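O robô do clube sabe mesmo arrumar peças?

Se alguém te disser que um robô "já sabe fazer tudo sozinho", levanta uma sobrancelha. No nosso clube de robótica fazemos isso muitas vezes, e não é por mau feitio. É que as palavras grandes saem depressa da boca, e um motor pequenino demora muito mais a sair de uma caixa.

O projeto deste período chama-se Nishad. A tarefa parece fácil: tirar peças de caixas amarelas e pousá-las num tabuleiro de metal. Tu fazias isso enquanto pensavas no lanche. Para uma máquina com dois dedos que só abrem e fecham, a conversa é outra.

Os dedos são pretos, direitos e têm a ponta achatada. Não têm pele, não sentem cócegas e não dobram como os teus. Experimenta apanhar um fio do chão com duas réguas e vais perceber o problema.
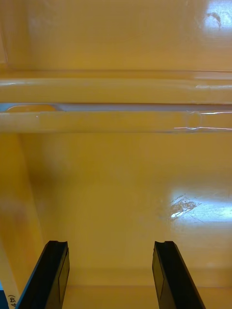

O que é que o robô vê?

Há quem diga que o robô "vê como nós". Duvido. A câmara manda-lhe uma grelha de pontinhos coloridos e o programa tem de adivinhar o que é peça e o que é caixa. O plástico amarelo brilha, e um brilho branco pode parecer um objeto branco. Um risco pode parecer um fio. Tu sabes que um reflexo não se agarra. O programa só sabe isso se alguém o ensinar, com muitos exemplos, e mesmo assim às vezes engana-se.

O grupo já juntou 688 exemplos. Parece imenso! Mas pergunta sempre: exemplos de quê? Se forem quase todos com o motor no mesmo canto, o robô aprende o canto e pouco sabe do motor.

E os fios, são difíceis?

São os piores. Um cubo tem sempre a mesma forma, mas um fio muda de forma cada vez que alguém o larga. Pode ficar em curva, com as pontas abertas ou os cabos meio separados. 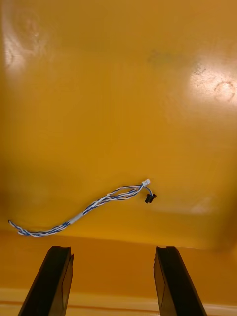 Por onde é que se pega nisto? Se for pelo meio, as pontas ficam penduradas e podem prender-se na borda da caixa. Se for pela ficha, é preciso acertar numa coisa muito pequena. Os alunos mais velhos discutem isto há semanas e ainda não se entenderam. Eu inclino-me para o meio, mas não aposto o meu lanche.

Então quando é que se pode dizer que funciona?

A Ingeborg Seidel, que orienta o clube, tem uma regra de que gosto: uma vez não conta. Se o robô acerta uma vez, pode ter sido sorte. Por isso cada peça é tentada 10 vezes, em sítios diferentes, e os falhanços escrevem-se no caderno a caneta, para ninguém os apagar.

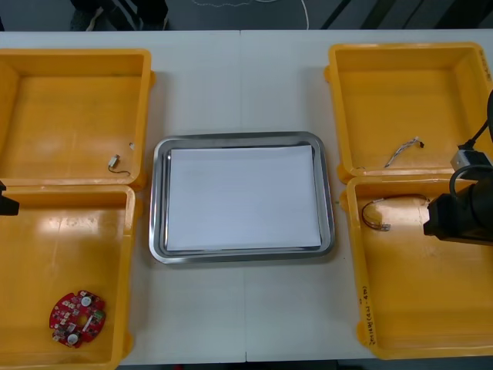
Uma boa experiência muda só uma coisa de cada vez. Se trocares a peça, a luz e o programa ao mesmo tempo, e o robô falhar, de quem foi a culpa? Não há maneira de saber. Por isso a arrumação da mesa também faz parte do trabalho. O tabuleiro de metal fica no centro, com papel branco no fundo, e as caixas amarelas abertas ficam dos dois lados. Uma placa vermelha redonda, um motor de vibração e um fio enrolado não se agarram da mesma maneira, e acertar num deles não prova nada sobre os outros.

Palavras para desconfiar

"Inteligente": pergunta o que é que ele faz quando a peça está virada ao contrário.

"Automático": pergunta quem pôs as peças na caixa, e quem as volta a pôr depois.

"Nunca falha": pede para ver o caderno.

Queres experimentar em casa?

Põe um atacador, uma moeda e uma tampa dentro de uma caixa. Pega em duas colheres de pau, uma em cada mão, e passa tudo para um prato sem usar os dedos. Faz isso 10 vezes e aponta as que correram mal. Depois tapa um olho e repete. Traz os teus resultados ao clube, mesmo que sejam uma desgraça. Os nossos primeiros também foram.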